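3.2 Site and floor build-up

The measurements were made in an open-plan office on the second floor of Luvcombe House, a concrete-framed building let to several small firms. The structural slab carries a raised access floor on steel pedestals, and the floor finish is laid directly on the access panels. The room directly below is a meeting room used by Prenico, whose staff had complained of footfall noise from above. The aim of the project was to find out how much of the impact sound reaching the meeting room could be removed by changing the floor finish and underlay alone, without lifting the access floor.

Three conditions were tested:

Condition A: existing finish, no underlay.
Condition B: existing finish over a thin recycled rubber underlay.
Condition C: existing finish over a felt and foam composite underlay (Stuninura).

Furniture was moved to the perimeter before each run and put back in the evening. 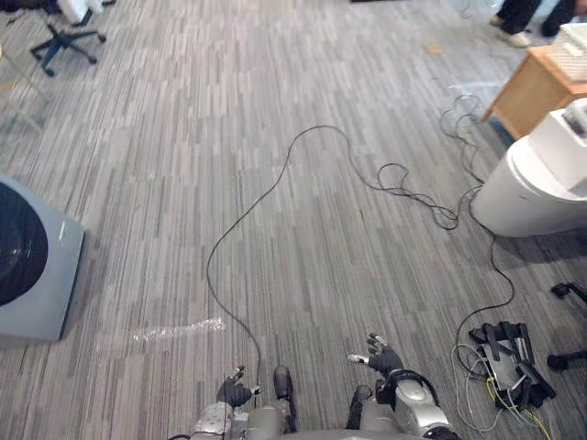
Figure 4. Striped floor finish in the upper office.

3.3 Method

A standard tapping machine was used as the source. It was placed at six positions, each at 45 degrees to the line of the access panels, and allowed to run for one minute before readings were taken. Sound pressure levels were recorded in the meeting room at four microphone positions per source position, in third-octave bands. Background noise was measured at the start and end of each run. The ventilation was switched off at the panel, as preliminary readings showed that it raised the background level noticeably in the bands below 125 Hz.

Reverberation time in the meeting room was measured by the interrupted noise method and used to standardise the results. The volume of the meeting room, taken from a tape survey, was 101 cubic metres. The original letting plan gives a slightly larger figure which ignores the boxed-in column in the north corner, and it was not used.

In total 756 band readings were retained for analysis. Readings from the Thursday run were discarded in full after the microphone calibration was found to have drifted by more than the permitted amount between the first and last checks. That run was repeated the following week with a replacement calibrator borrowed from the Helmy laboratory.

3.4 Results

Condition A gave a standardised impact level of 60 dB. The rubber underlay reduced this by 4 dB and the composite by 7 dB. Most of the improvement was above 500 Hz. Below 160 Hz the three curves lie within 2 dB of each other, and in the 63 Hz band Condition B was slightly worse than Condition A. This may be a resonance of the panel and underlay together, but the data are too limited at low frequency to say so with confidence.

The spread between source positions was larger than expected. Position 5, nearest the corridor wall, was consistently the loudest. Yanti Sembiring, who supervised the work, suggested a loose pedestal beneath that panel. The panel could not be lifted during the tenancy, so the point remains open. 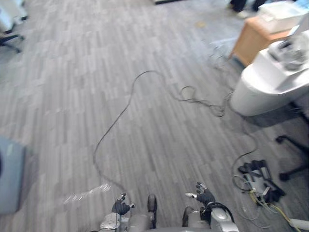 Figure 5. Upper office floor, grey finish with light and dark strips.

3.5 Cost

Supply and fitting of the rubber underlay was quoted at £445 for the trial area, excluding out-of-hours labour. The composite was supplied as a sample and no firm price was obtained. A fair comparison would also need to include trimming of the door leaves, as the composite raises the finished level by more than the existing clearance at two of the doors.

3.6 Sources of error

The walls of the meeting room are lightweight, and some flanking transmission is likely. No attempt was made to measure it separately. The underlays were tested shortly after laying and had not been compressed by furniture or normal use, so the values for Conditions B and C should be treated as upper limits. The tapping machine also represents hard-heeled footfall better than soft shoes, and the complaints recorded in December referred mainly to a low thudding sound. A rubber ball source would be more suitable for that range and should be used if the measurements are repeated.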